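Willesthorpe参观记录:Bista家务操作实验室的现场规程

九月去了一趟Willesthorpe,看Bista的家务操作实验室。我们组明年要在自己的楼里搭一个差不多的场地,机器人是人形的,带双手,做的也是收纳一类的活。设备怎么选已经有人在看,我这趟主要看规程:谁能进场、谁能按启动、道具怎么放、出了事怎么记。下面按当天的顺序写,中间插一些我自己的想法。和我们没关系的部分略过了。

到达和登记

实验室在Prothero楼,从车站出来要坐公交,站名就叫Prothero,下车过马路就是。楼下前台只管换门牌,不管实验室的事。上楼以后有第二道登记,这一道才是实验室自己的。

第二道登记要填一张表,正反两面。正面是姓名、单位、陪同人,还有一栏问有没有植入式医疗器械。反面是一段需要签字的文字,大意是参观者不得越过地面黄线,不得触碰处于使能状态的机器人,听到“停”字时原地站住,不要往后退。最后这一条我问了原因。接待我们的Fereshteh Ansari负责这边的现场安全,她说往后退的人看不见身后,容易撞到架子或者另一个操作员,而陪同人在喊停的同时已经按下了急停,站住就够了。

表填完以后要看一段安全讲解,由人当面讲,没有录像。她说以前放过录像,放的时候大家都在看手机。讲解的内容很少,急停在哪里,黄线在哪里,灯是什么颜色代表什么状态。讲完她让我们每个人走到最近的急停按钮旁边,用手指一下。这个动作看上去有点幼稚,但是我后来在场地里确实记得那个按钮在哪儿,所以建议我们照搬。

鞋子要求是包脚趾、平底。我同行的一位同事穿的鞋后跟偏高,换了他们备用的。柜子里尺码不全,给我们自己备的时候要注意,别只买男码。

长头发扎起来,挂绳摘下来放进口袋,围巾留在外面。这几条贴在门上,字号很大。

场地怎么分

整层分成几个隔间,每个隔间布置成家里的一个角落,有厨房台面,有洗衣的地方,有床,有门口换鞋的地方。隔间之间用隔板隔开,走道在中间。机器人都是在隔间里工作,走道上不允许出现处于使能状态的机器人,换隔间的时候先断使能,再用推车或吊架移过去。

他们把每个隔间的地面分成三层。最里面是工作区,机器人伸手能到的范围再往外放一段余量,使能以后任何人不得进入。中间是操作员区,坐着或者站着的操作员和观察员在这里。最外面是走道,参观的人只能在走道上。余量留多少,按照他们自己做的风险评估来定,每种机器人不一样,贴在隔间入口的卡片上。Ansari特别提到,余量是把手里拿着东西的情况也算进去的。手里拿一只锅和空手,伸出去的距离差一截,拿晾衣杆差得更多。道具变了,卡片就要重新签。

这一点我们原先的草稿里没有。我们的草稿是按机械臂本体的臂展算的。回来以后要改。

工作区的边界用黄色地胶带。地毯上胶带粘不牢,他们每周检查一次,翘边的当场换。我看到有的隔间胶带很新,有的磨得发白了。

规程文件的样子

他们的规程是一本活页,放在每个隔间入口的架子上,电子版以活页为准(这和大多数地方相反)。封面有版本号、批准人和生效日期,现行这一版的生效日期是2020年5月1日。之后改过的页单独换,换下来的旧页盖章留存,页脚写替换记录。

活页的结构大致是这样:

先是适用范围。写清楚这本规程管哪些机器人,哪些活动。有一句话我抄下来了:“本规程不适用于维修,维修另见维修规程。”同一台机器,今天上午在做任务,下午拆了盖板修腕部,适用的是两套要求。他们认为很多地方出问题就出在这个切换上,因为人还是那几个人,机器还是那台机器,脑子里没换过来。

然后是角色。每次运行至少要有2个人在场,一个操作员,一个观察员。操作员负责控制机器人,观察员手里拿着急停,眼睛看着机器人和周围,不看屏幕。观察员不能兼做记录,不能接电话,也不能替操作员递道具。如果要递道具,先断使能。操作员和观察员可以轮换,轮换时要口头说“我接急停”,对方回答“急停给你”,手里的东西真的交过去了,才算换完。

再后面是开机前检查、运行中要求、道具管理、异常处理、收尾、记录。附录里是表格样张和灯色说明。

全本不厚。Zoi Panagiotou是他们操作组的组长,活页大部分是她写的。她的意见是超过一定厚度的规程没人翻,所以凡是解释性的内容都挪到培训材料里,活页只写做什么。我翻了一下,确实都是短句,动词开头。也有个别地方写得太省了,比如“确认线缆”三个字,确认什么没有写。这一条后面还会提到。

开机前检查

我们站在走道上看了一次完整的开机流程。检查由操作员读、观察员做,读一条做一条,做完回一声。我记下来的顺序如下,可能漏了个别项:

隔间内除机器人以外无人。
急停按下、释放、再按下,每次看灯。
机器人外壳无松动,腕部和手指无异物。
手臂外侧走线用手顺一遍,卡扣都在。
地面无积水、无碎片。
脚周围无杂物。
道具数量和位置与任务卡一致。
释放急停,听到提示音,使能。
双手各做一次张开和合拢。
开始。

手臂走线这一条是后来加上去的。Panagiotou讲,有一次小臂外面的一段线松了,弯肘的时候挂到了架子的边,线被拽脱,手就停在半空不动了。没有人受伤,道具也没摔,但那次以后,外走线必须用手从头到尾摸一遍,光看不行。

张开和合拢这一步他们很看重。每只手单独做,做的时候观察员要看手指是不是都到位。有手指没到位的,当次运行取消,不允许“先跑着看看”。

隔间里的实际操作

我们看的时间最长的是换鞋的隔间。任务本身很简单,鞋架上有拖鞋,机器人把拖鞋拿起来,放到指定的位置,或者反过来。操作组用它来训练新操作员,也用它来收集抓取的数据。拖鞋轻,摔了不会坏,比杯子合适。但是拖鞋有它自己的麻烦,表面光滑,形状不规则,左右脚还不一样,手指从鞋口伸进去和从外面夹,后面的动作就完全不同。

任务卡上对拖鞋的摆放有规定。上层放哪里,下层放哪里,鞋口朝哪个方向,都画在卡片上。每做完一组就按卡片恢复。新操作员往往觉得恢复很烦,Panagiotou说恢复做不好的人,数据基本都没法用,所以考核里恢复和操作各占一半分数。

规程里有几条是专门对双手操作写的:

一只手持物时,另一只手要么参与操作,要么停在操作员看得见的地方。不允许垂到身后,也不允许贴着架子。
持物的手从架子层板之间退出来时,先直着往外退,退出层板再转腕。
放下之前,手停一下,看清楚下面没有别的东西再松手。
夹住以后感觉要滑,不许加力去追,放低,放回最近的平面,重新来。

最后一条我问了为什么写进规程,觉得这像是技巧。回答是加力追的时候人会盯着手里的东西,顾不上手肘,手肘就容易去碰架子立柱。他们有过几次这样的碰撞,都在异常记录里。

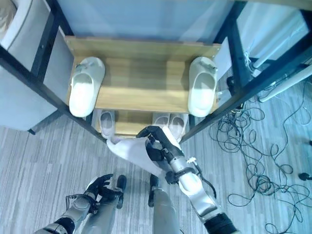 鞋架任务进行中:右手夹着一只白色拖鞋,左手空着张开;鞋架右侧的地毯上有成团的黑色细线。

线缆

线缆是我这次记得最多的一块,单独写一节。

规程里的“确认线缆”,按培训材料的展开,应当包括:线缆不在脚的前方;线缆不从架子底下穿过;多余长度收成圈,用魔术贴绑住,放在操作员区一侧;接头不悬空,不踩踏;走道上的线缆走过线槽。

现场执行得不齐。厨房隔间很干净,线都在槽里。换鞋隔间就差一些,鞋架右边地毯上的线没有收成圈,松着绕在一起,一直靠到架子边上,接头也在地上。我当时提了。Ansari没有辩解,直接在本子上写了一条,说按他们的分类这属于“现场不符合”,当天收尾之前要处理,还要查开机前检查里“确认线缆”那一项是谁签的、怎么签的。

我和她就这个多谈了一会儿。人形的机器人用脚站着,线缆对它的意义和对固定底座的机械臂不一样。固定底座旁边堆一团线,主要是绊人;会迈步的机器旁边堆一团线,机器自己也可能踩上去。脚底打滑或者缠住,整机倾倒,倒的方向没有人能保证。所以她主张把线缆要求写成看得见的标准,例如从脚的外缘往外量400毫米之内不得有任何线缆,量的时候拿一根固定长度的尺去比。这个数还在他们的草案里,没有进活页。她强调这是按他们自己的机器步幅定的,别人不要照抄。

我觉得数值可以另说,拿尺去比这个办法可以用。“脚周围无杂物”这种写法,十个人有十种理解。用一根尺子,放下去碰到线就是不合格,没有什么好商量的。

另外一点是责任归谁。他们现在的做法是隔间最后一个使用者负责收线,下一个使用者负责检查。中间如果有人临时进来拉了一根线做调试,就两头不靠。Panagiotou倾向于给每根临时线挂牌,写名字和拆除时间,无牌的线任何人都可以拔。Ansari不太同意“任何人都可以拔”,怕拔到正在供电的东西。这件事他们内部还没有定论,我只是照实记下。我们自己写的时候要先想好这一条。

家具和道具的要求

隔间里的家具都是普通家具,不是专门定做的试验台。这一点他们是有意的,希望操作环境接近真实的家。带来的问题是普通家具没有考虑过被机器人碰撞,轻的会移位,高的会倒。

他们的处理办法分两种。高而窄的,固定到墙上或者加配重,没有例外。矮的、稳的,允许不固定,但要在地面做位置标记,每组开始前核对。鞋架属于后一种。沙发和椅子不算道具,也要求有标记,挪开以后要放回去,避免工作区的余量被占掉。

道具有台账。每件道具有编号,编号标在不影响抓取的位置。破损的道具移出,不允许用胶带粘一粘接着用,因为胶带改变了摩擦,数据前后对不上,尖锐的断口也会划伤手指的包覆。台账由操作组管,每月盘点。玻璃和陶瓷的道具另外放一个柜子,要领用签字,新操作员不能用。

我问他们有没有禁用清单。有的,贴在道具柜门的内侧。刀具、明火、装有热水的容器、气雾罐、任何活的动物。清单最后一行是“没有列出但你犹豫的,先问”。

操作员资格

操作员分级,一共4级。最低一级只能在有带教的情况下操作轻软的道具,最高一级可以带人,也可以批准新的任务卡。每升一级都要考,考官不能是自己的带教。

培训的前一部分完全不碰机器人,只当观察员。新人当观察员满规定的时数,而且至少有过一次真实按下急停的经历,才可以开始学操作。要求按过急停这一条比较特别。按下去可以是演练安排的,也可以是自己判断的。Panagiotou的理由是很多人心里怕按,怕按错了挨说,怕打断别人的数据。按过一次,发现没有人说什么,后面就敢按了。

按错急停不扣分,不写进个人记录,只写进当次运行的日志。反过来,该按没按的要写异常。她让我看了一页日志(名字遮掉了),上面有一条是“观察员误认为手肘将碰架,按停,实际未碰。处理:无。”下面签了字。

连续操作有时限,到点必须换人。戴头显操作的和看屏幕操作的时限不一样,戴头显的短。休息时间不能拿来当观察员,要离开隔间。有人嫌这样效率低,但这一条执行得很严,计时器放在操作员区的桌上,响了就停。

我们组目前人少,两个人一组轮换做不到完全离开隔间,要么招人,要么减少每天的运行时数。这件事回来要和主管谈。

异常的分类和记录

他们的异常表一页纸,分5类:人员受伤、人员险些受伤、机器损坏、道具或环境损坏、现场不符合。前两类必须当场停止该隔间的全部工作,由安全负责人到场以后才能恢复。中间两类由操作组组长决定。最后一类当天处理完。

表上没有“责任人”一栏。有“在场人员”“当时在做什么”“看到了什么”“马上做了什么”,最后是“以后准备怎么做”。填写人用自己的话写,不许只打钩。Ansari说以前有打钩的版本,填起来很快,可是事后读不出东西来。

每两周开一次短会,把这段时间的异常读一遍。会上不讨论技术改进,只讨论规程要不要改、培训要不要改。要改的当场写上谁去改,下一次会上看改好的页。我问有没有改了以后又改回去的,有。曾经规定过运行时隔间里不许说话,后来发现操作员和观察员之间不说话更容易误会,就改成了只说和操作有关的话,而且要说完整的句子,不许说“那个”“这边”。

表格样张他们给了我一份,允许我们内部参考,不能对外发。我扫描以后放在组里的共享目录了。

和供应商之间的分工

下午有一段时间和Dronar的人一起坐。Dronar给Bista供手部的备件和维护。这一段和规程有关的内容不多,记两点。

供应商人员进场也走同一套登记,也要指急停,没有豁免。维护人员带来的工具要清点,进来多少出去多少。清点这一步以前没有,后来有一次在机器人的腕部护套里发现一枚不属于这台机器的小螺丝,谁的都不是,查不清,之后就加了。

手指的包覆材料算消耗品,由Bista自己换,Dronar提供换的步骤。换完以后要重新做握力检查,检查通过前不能做任何持物的任务。检查记录和机器走,不和人走。

握力检查的做法我没有看到,当天没有安排,他们答应以后把流程的目录发过来。

对外部标准的态度

我问过他们有没有完全照着哪一份标准来做。回答是风险评估的方法参照通用的机械安全标准,服务机器人的安全标准也在看,但是实验室里的情况和产品到了用户家里不一样,有些条款套不上,有些又不够用。比如操作员离得很近、任务天天换、道具天天换,这些都得自己写。

他们每条自定的要求后面都注了来源,写明是来自风险评估的哪一行,还是来自哪一次异常,还是来自外部标准的哪一条。没有来源的,每年复核时删掉。Panagiotou说第一次复核删掉了不少,有些谁也说不清当初为什么写。我翻到的几页里,来源栏大部分是异常编号。

这个来源栏值得学。我们现在的草稿有一部分是从别处的规程里抄来的,抄的时候没有想过为什么,以后有人问起来是答不上的。

收尾流程

快结束的时候看了一次收尾。步骤是:双手清空,手臂收回到规定姿态,断使能,按下急停,拔钥匙,挂牌。然后恢复道具,收线,扫地,关灯。签字两个人都签。

换鞋隔间那边也在收,地上的线有人蹲着在理。我们要赶车,没有等到他们理完。

钥匙统一挂在走道尽头的板子上,少一把都不能锁门离开。板子旁边有一张纸,写着哪把钥匙对应哪个隔间,手写的,有涂改。

回来以后要做的

工作区余量按持物状态重算,道具变更时重签。
开机前检查里加上外走线手摸一遍。
“线缆”一项拆成几条可以直接判断的,先借一根尺子试用,数值自己评估。
临时线挂牌,拔线的权限要写清楚。
异常表换成文字填写的版本,去掉打钩栏。
每条要求加来源,抄来的先标黄。
观察员单独设岗,不兼记录。人手问题另谈。
备用鞋,尺码要全。

还没问清楚的

机器人倒下以后,谁可以靠近,什么时候可以靠近。活页里有一页讲这个,我只来得及看标题。已经写邮件问Ansari。

数据里如果拍到了参观者,怎么处理。登记表上没有提到这一点,我们这边法务肯定会问。

夜间无人值守的充电,他们允许在哪里充,有没有烟感联动。当时问了,回答是归大楼管,要去问Prothero楼的物业。

交通方面,去Willesthorpe的车末班比较早,下次去的人最好上午就到,或者住一晚。楼里没有食堂,楼下的小店过了中午就没有热的东西了。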